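Topics > Machines > Looking After Robots
Home | Topics | Word List | For Teachers
Filed under: How Machines Work, ages 9 to 12

How a Gripper Gets Its Checkup

A robot arm can bend and turn, but it needs a gripper to pick anything up. A gripper is the robot's hand. The one at the Jutham workshop has two metal fingers that slide together and apart.

Metal fingers are strong, but they need care. Bolts can work loose a tiny bit each time the fingers close. Dust can settle on the parts that slide. If a finger shifts, even by the thickness of a fingernail, the robot may squeeze a part in the wrong place.

Savvas Margaritis looks after this gripper. Every 20 days he stops the robot, switches off its power and locks the switch. Then he wipes both fingers with a dry cloth and tests each bolt with a torque wrench - a tool that measures how hard a bolt is being turned. The whole job takes 17 minutes.

After the cleaning, the power goes back on and the fingers are tried out on a plastic test block.
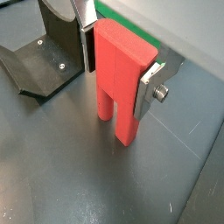
Why does a robot need its power switched off before someone cleans it?

A robot can't tell that a person's hand is in the way unless it has special sensors. With the power off and the switch locked, the motors can't start by surprise.

The test itself is simple. The robot closes its fingers on the block, lifts it, and sets it down again. It does this six times. A sensor records how hard the fingers press. If the readings stay close together, the gripper passes. If they jump around, Savvas checks the bolts again.

Every November the gripper gets a bigger service. The fingers come off, the sliding parts get fresh grease, and any worn piece is replaced. The results go into a logbook, which now has 70 pages filled in.

Words to know
Torque - a turning force.
Sensor - a part that measures something, such as pressure or heat.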